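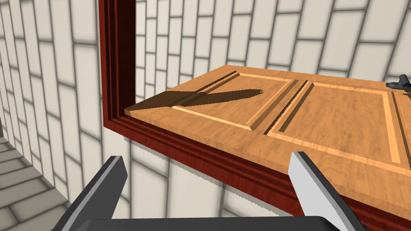

Section 4. Setting Up and Running the Door Task in Simulation

4.1 Purpose

This section explains how to prepare the simulated door task and run the Celorton comparison method on it. The method trains one policy on wrist camera views alone and a second policy on wrist views combined with joint readings. Both are then tested on door layouts that were held out of training. Readers should complete Section 3 (Installation) before continuing.

4.2 Before You Start

The Durnimetti scene package must be installed and its license file must be in the project folder. Users at the Cairns site will find a shared copy on the group drive and should not download a second one.

Note: The simulator and the training program must use the same length units. Scenes exported from older versions of Durnimetti may be in centimeters. Convert them first with the supplied unit tool.

4.3 Loading the Scene

1. Open the scene manager and select Door, Hinged, Lever Handle.

2. Choose a wall and floor finish. Tiled finishes are recommended for the first run. The repeating grout lines make camera tilt easy to judge by eye.

3. Set the starting door angle. The door may begin closed or partly open. Record the setting in the run sheet.

4. Turn shadows on. Shadows cast by the gripper onto the door face are part of the test conditions and must be present in both training and testing.

5. Attach the camera to the wrist mount and select the Close view. Both gripper fingers should appear at the bottom of the preview when the gripper is open.

6. Save the scene under a new name. Do not overwrite the supplied file.

Caution: Do not change the hinge friction after demonstrations have been collected. The recorded motions will no longer match the door, and the whole set must be collected again.

4.4 Collecting Demonstrations

1. Start the scripted controller from the Run menu.

2. Let the controller finish 9 practice episodes. These are discarded.

3. Begin recording. The program varies the robot's starting pose and the light direction between episodes.

4. Review the recordings at low speed. Remove any episode in which a finger passes through the door or the frame.

Note: Jagged shadow outlines are normal at the default shadow setting. Raising the setting smooths them but slows rendering considerably. Use one setting for the entire study.

4.5 Training the Two Policies

1. Select the reviewed recordings and choose Split by Layout. Do not choose Split by Episode, as this places the same door in both training and test sets.

2. Train each policy with 4 random seeds.

3. Keep the network size, image size and number of training steps the same for both policies.

4. Copy the saved policies to the Skellasitz test server.

4.6 Reading the Results

The report lists success separately for doors that start closed and doors that start partly open. An episode counts as a success only if the door reaches the target angle and the gripper is clear of the frame at the end.

In our own trials, the policy with joint readings did better on held-out layouts. The gap was widest where the handle sat near the border of the wrist view or left it during the approach. With the handle well inside the view, the two policies performed about the same – a result that held for every seed. These trials were run only in simulation, and no claim is made for physical doors.

Caution: Do not combine results from different software versions in one table. Contact handling was revised in version 2, and success rates are not comparable across that change.

Questions about this section should be sent to Hamish Baxter, with the run sheet and the saved scene file attached.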